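Workshop tips: good practice at the robot bench

Members using a small robot arm in the Terkis workshop are asked to follow the guidance below. It applies to supervised sessions and to home benches registered under the Plusness scheme, and it replaces the sheet issued last August.

The work surface

Cover the table with a plain or gridded cloth and smooth it before the arm is powered. A printed grid makes it easier to return a container to the same spot. Remove cups, tools and telephones from within reach of the arm – a clear margin should be kept on every side of the container.

Containers

Shallow, open-topped boxes are preferred. Retail packaging may be used where it is clean and its sides are firm. A pale lining is recommended when the gripper is dark, as dark fingers are difficult to follow against a dark floor.

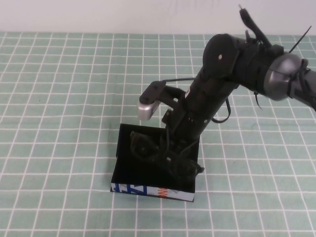
Gripper lowered into an open box on a gridded cloth.

Cables

Cables should be tied along the arm, leaving enough slack at each joint for full movement. Hanging loops are to be checked by hand, with the power off, through the whole range of the arm. Trim the tails of cable ties flush. Any connector not in use should be capped and secured.

Working near the arm

One person operates and one person observes. Hands must stay outside the cloth while the arm is live, even when it appears to be at rest. To free a jammed item, stop the arm, switch off at the wall and wait for 2 minutes before reaching in.

First runs of any new task are to be made at the lowest speed setting. After 3 clean runs the speed may be raised by one step. Fastenings at the wrist, including those of any camera bracket, should be checked after every 600 cycles and the result entered in the bench log.

Putting away

Park the arm in its folded position, switch off, and fold the cloth with the printed side inwards. Boxes with split corners should be recycled.

Questions about this guidance should be put to Leif Ladefoged. Faults are to be reported to Teguh Ngau before the bench is used again.

Issued 13/02/2020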